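Dasusska Youth Theatre Turns 13 and Throws Itself a Supper

Bornach, Sep 3, 2018

FOR IMMEDIATE RELEASE

Dasusska, the youth theatre that has been making a noise above the shops in Bornach for longer than the neighbours thought possible, will mark its thirteenth season with a fundraising supper at the Kyei Hall next month. There will be food, a raffle, two short scenes and one speech. The speech has been timed.

Guests are asked to come hungry and to leave their own audition pieces at home. Last year a gentleman at table four gave the whole of a well-known soliloquy between the soup and the chicken, and while it was kindly meant, the chicken suffered.

Money raised will pay for the company's spring tour, which takes a new play called The Night Bus Knows Your Mother to schools and community halls in March. The play was written by the company's members, aged 11 to 18, over one long summer and a great many packets of biscuits. It follows a group of teenagers who miss the last bus home, catch one that isn't on the timetable, and find that every passenger has an opinion about where they ought to be going. It runs for an hour, has songs, and contains one swear word, which the cast fought for and which will be taken out for primary schools.

"We asked them to write about where they live," said Hiu-tung Yip, Dasusska's artistic director. "I was expecting something gentle about the canal. What I got was a bus full of other people's grandparents telling everyone to get a proper job. I laughed all the way through the first reading and then rang my dad."

The play has already had one outing, a rough try-out in July in front of an invited audience of parents, younger brothers and a man who had come to read the meter. He stayed to the end and has bought two tickets for the supper.
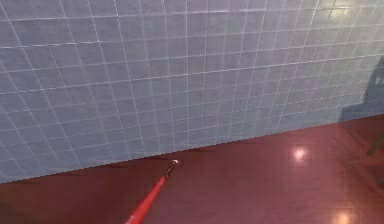
Last season 478 young people took part in Dasusska's workshops, shows and holiday weeks, the most since the company began. Places are free, as they have always been, and there are no auditions for the workshops. Members who would sooner eat their own shoes than stand on a stage are taught lighting, sound, costume and the dark art of getting a sofa up a staircase. Several have gone on to paid work in theatres. One now drives a removals van and is spoken of with great respect.

The company keeps going on grants, ticket sales and the patience of local firms. This year's supper is being backed by Belov, the family bakers on the High Street, who will supply the bread, the puddings and a cake in the shape of a bus. Belov wishes it to be known that the wheels will not go round. The company has asked twice.

Entertainment on the night will come from the members themselves, with two scenes from the new play and a set by the Dasusska house band, who have learned a fourth song for the occasion. Raffle prizes include a haircut, a hamper, a driving lesson and a walk-on part in the tour's opening performance, with costume. The winner of the walk-on part will be expected to attend one rehearsal and to refrain from improving the script.

"People ask what they get for their money," said Yip. "They get a decent dinner and the chance to see a fourteen-year-old play a retired bus inspector with a bad hip. She's been studying her great-uncle for weeks. He hasn't noticed yet, and he's coming — so please don't tell him."

The Kyei Hall seats 200 for supper, or slightly fewer if everyone wants to use their elbows. Doors open at half past six and food is served at seven. The building has step-free access from the car park side, and the scenes will be signed. Vegetarian and vegan meals are available if requested when booking. They are not available if requested loudly on the night.

Tickets can be bought from the Dasusska office, from the counter at Belov, or from any member of the company, all of whom have been given a book of them and told to be charming. Tables of eight may be booked together. Anyone who can't come but would like to help can sponsor a seat for a member's family, and the office will be glad to explain how.

Dress is described on the invitation as "smart, or at least ironed". Prizes for either will not be given.

Notes for editors

Dasusska is a free youth theatre for ages 11 to 18, based in Bornach. Hiu-tung Yip is available for interview, as are members of the cast with a parent's permission. Press seats for the supper are limited and come with the chicken. Please contact the Dasusska office to arrange either, and allow the phone to ring for a while — it lives in the costume store.

ENDS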